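Jun 4, 2018

# Visit to the open day of the Skistetti snack works, Relgate

I wanted to see this factory since April, when the announcement was hanging in the window of our bakery. My father worked many years with biscuits and wafers, in another country, and I know the smell of a wafer oven from childhood. So I registered early, and I received place number 56 on the list for the morning group.

The works stand at the end of Shenoy Road, after the railway crossing. The bus stops before the crossing, and from there you walk for a while along a fence. There is no sidewalk on the last part, so I would advise good shoes and not coming with a stroller. At the gate they gave us a paper hat, a coat and covers for the shoes. Watches and rings had to go into a small bag with a number. I could not take off my ring, and they put a blue tape over it, without any discussion.

We began in the flour store. It is more quiet than I expected. The flour comes by truck and is blown through pipes into the silos, and the guide told us that the building uses 2,873 kilograms on a normal day. One can hear it in the pipes, like sand on a window. A boy asked if somebody can fall into the silo, and the guide answered him very seriously that the lid is locked and two people must hold the keys.

After this came the mixing room. The batter for wafers is thin, almost like milk, and I was glad to see that they still test it with a cup with a hole in the bottom, and a stopwatch. My father had the same cup. If the batter runs out too fast, the wafer will break, and if too slow, it will have thick corners. The person at the cup let me try, and I pressed the stopwatch too late.

The oven is the best part of the tour. It has 54 pairs of plates, which go around in a long loop, and each pair opens itself at the front, lets out one sheet and takes new batter. The heat is strong even behind the glass. We stood there for a long time and the guide had to call us twice. I noticed that the sheets go up over a kind of bridge to become cool before the cream, and this bridge was built by the factory's own workshop, because the old cooling room had moisture in the winter.

The cream room we saw only through a window. They make three kinds there, and the newest one is called Satine, with hazelnut. I tasted it later. It is softer than the old cream and also more sweet, and I prefer the old one.

Packing was on the upper floor. It is loud, and the explanations were difficult to follow, at least for me. What I understood is that the film for the packages is the most expensive thing after the hazelnuts, and that a change from one flavor to another takes most of an hour. They try to plan the week so that the light flavors are first and the dark ones last.
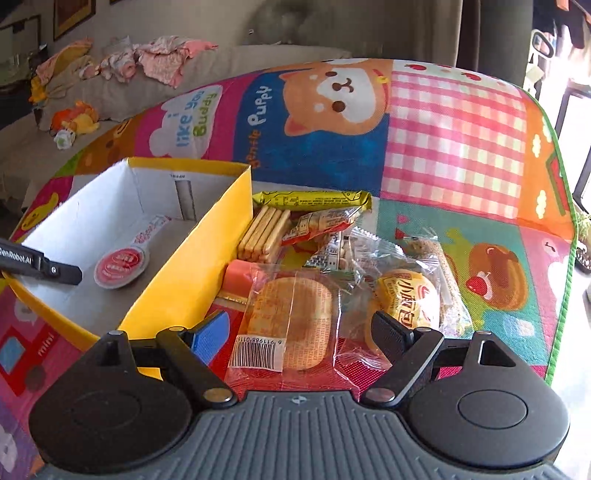 *Packaged snacks and a yellow box on the colorful play mat.*

At the end there was tea in the canteen, and a short film about the history of the works. The film said that in the first year the factory had more than 738 customers, mostly small shops and railway kiosks. I would have liked to see some old packages too, but they are kept in the office and the office was closed.

Some practical notes for those who want to go next time:

- The morning group is better, as the oven is stopped for cleaning after lunch.
- The stairs to the packing floor are steep and there is no elevator for visitors.
- The factory shop takes only cash. Broken wafers are sold by the bag at a low price, and they were finished when I arrived.
- Photographs are not permitted in the mixing room and at the oven.

I walked back to the bus with my coat smelling of vanilla. The next open day is not yet decided, but registration will again be by telephone, and the notice will be put up in the shops in Relgate.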